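Exposure and Colour Consistency in Outdoor Portrait Sessions

Student project report, Photographic Practice module
Agathe Pons and Roxana Avram
Submitted 13 March 2020

1. Purpose

The project compared two methods of setting exposure for family portraits made outdoors in changing light. Method A used the camera's own metering in aperture priority. Method B used manual exposure, set from a handheld incident meter and checked again whenever the light changed. We wanted to know which method gave skin tones that needed less correction afterwards.

2. Sessions

Two sessions were held in the public gardens at Cimholm, both starting in the last hour and a half before sunset. The families had answered a notice on the college board and received their finished pictures free of charge. A 50 mm lens was used throughout, so that framing was changed by walking and the focal length stayed constant.

Parents were asked to avoid very strong colours near the face. Light bounced from a saturated garment on to the chin and neck is difficult to remove later, and a global white balance change does not deal with it. 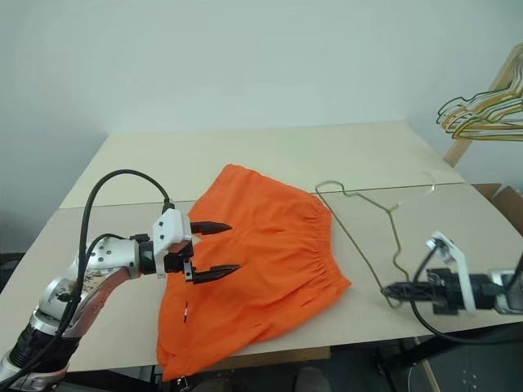 Each session was divided into blocks, alternating between the two methods. A grey card was photographed at the start of every block and again after any move between open shade and direct sun.

3. Processing

We kept 700 frames after removing those with closed eyes or missed focus. All were raw files. White balance was taken from the nearest grey card frame, and the exposure slider was then adjusted until the forehead matched a reference value. The size of that adjustment was recorded for each file.

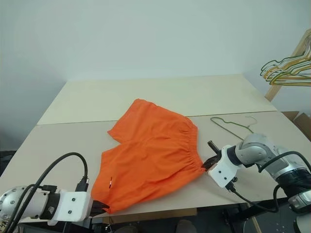
Skin was sampled on the forehead only. Cheeks were tried first but were dropped, as the younger children had flushed faces by the end of the session and the readings drifted.

4. Results

Method B needed smaller corrections in open shade and under the trees. In direct low sun the difference was slight. Method A tended to underexpose when the sky entered the top of the picture and to overexpose against the dark hedge on the north side of the gardens. Its errors were easy to correct singly but slow to correct as a set — neighbouring frames often needed different values.

Method B had one clear weakness. When a child ran from shade into sun, several frames were lost before the exposure could be reset.

5. Limits

The same photographer (Avram) worked both sessions, and she was already more used to manual exposure. Cloud was present at the second session only. A repeat is planned for May at Breltow, with Pons behind the camera and the order of the blocks reversed.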